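I'd been second oboe at the Losberg for years when they decided to do Guvley, a three-hour opera about a flooded quarry. It has 1,431 bars for the oboe and I'm resting in most of them.

You get a lot of thinking done in a rest. I thought about my tea, mainly, and about the baritone, who was meant to drown in the second act and always took his time over it. I'd got a crossword going on the stand by the dress rehearsal (pencil only, pens click).

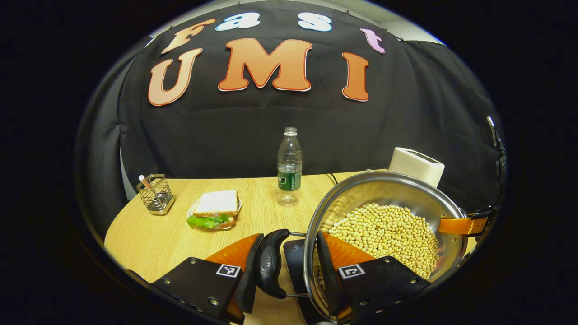

Then on opening night, bar 896, I looked up and the conductor was pointing his stick straight at me. I had nothing there! I checked twice. But he'd got this pleading look, and behind him there were 300 people from Mostyn and Hustside in their good coats, all waiting, so I played the only thing in my head – the ice cream van tune from our road, very slowly, in a minor key.

The baritone turned round in the water and sang it back to me.

We got to the end somehow. The paper called my bit "the quarry's lament" and said it was the one tune they'd gone home humming. I've got it written into my part now, and every night at about half past eight I still wait for him to point.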